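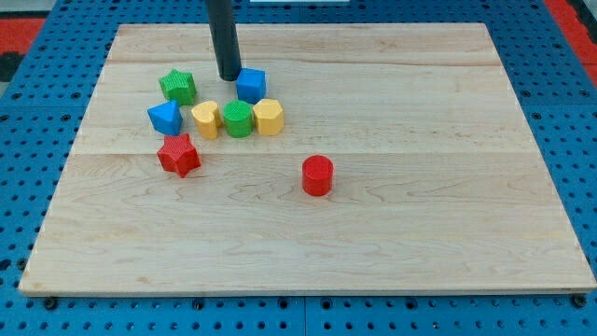

# Shade and waiting time at the Rillow bus stops

Project report, Geography and Community. Author: Jaanus Krūmiņa

## 1. Why I chose this topic

When I moved to Rillow I was surprised how many people stand far from the bus stop and not inside it. At first I thought they do not like the bench. Later I noticed that they stand under the nearest tree, or beside the wall of the pharmacy, and walk to the kerb only when the bus is already visible. I wanted to learn if the shelters in our suburb give shade at the hours when people need it.

## 2. Method

I chose 9 stops on the line between Nunden Station and Tarawneh Road. In February I visited each stop in the morning, at noon and at 3:30 in the afternoon, which is when the school finishes. At every visit I wrote down:

- how many people were waiting
- how many of them were in shade
- where the shade came from (shelter, tree, building)
- the direction of the open side of the shelter

I did not ask anybody for their name or age. On days with cloud I went home and came back another day, so the work took longer than I had planned.

In total I recorded 1,705 waiting passengers. A person who waited for two different buses was counted one time, if I could recognise them.

## 3. Results

At noon the shelters worked quite well, because the sun was high and the roof covered the bench. In the afternoon the situation was different. At 7 of the stops the open side faces west or north-west, and the sun came under the roof and reached the back panel. The bench was in full light and most passengers had left it.

Only 2 stops had good shade in the afternoon. One is at Rasudon Street, where an old fig tree grows behind the footpath. The other is beside the library, and its shade is made by the library building — the shelter itself adds very little.

The transparent side panels were also a problem. They stop the wind and rain but they do not stop the sun.

## 4. Discussion

I think the shelters were placed to face the road, which is natural, as passengers must see the bus and the driver must see them. But the same model was used on both sides of the street. A shelter with one solid side panel would help at the stops facing west. Trees would be better, although they need many years and some stops have pipes under the nature strip.

My study has weak points. I measured only in summer, and in winter people may prefer the sunny place. I also did not measure temperature, as the school thermometer was being used by another group until March.

## 5. Next steps

I would like to repeat the afternoon visits in July and compare the numbers. My teacher suggested sending the table of stops to the council together with a sketch map, and I am now colouring the map by the direction of each shelter.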